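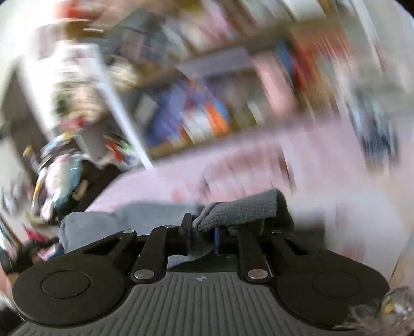 Laundry Corner, Week 3

Baiba Kivi swears that a cluttered room sorts itself out once the fabric is dealt with. I have my doubts. She has been at this since September, and I still can't find a clear place to sit. Her method, borrowed from a Luvamell booklet, says to start with whatever is gray and work toward the colors. Why gray? The booklet doesn't say.

The gray knit, bunched up at one end and flatter at the other, with pink behind it. Baiba calls this stage "loosening." I call it wrinkling.

More pictures when there is a folded pile to show. I wouldn't wait up.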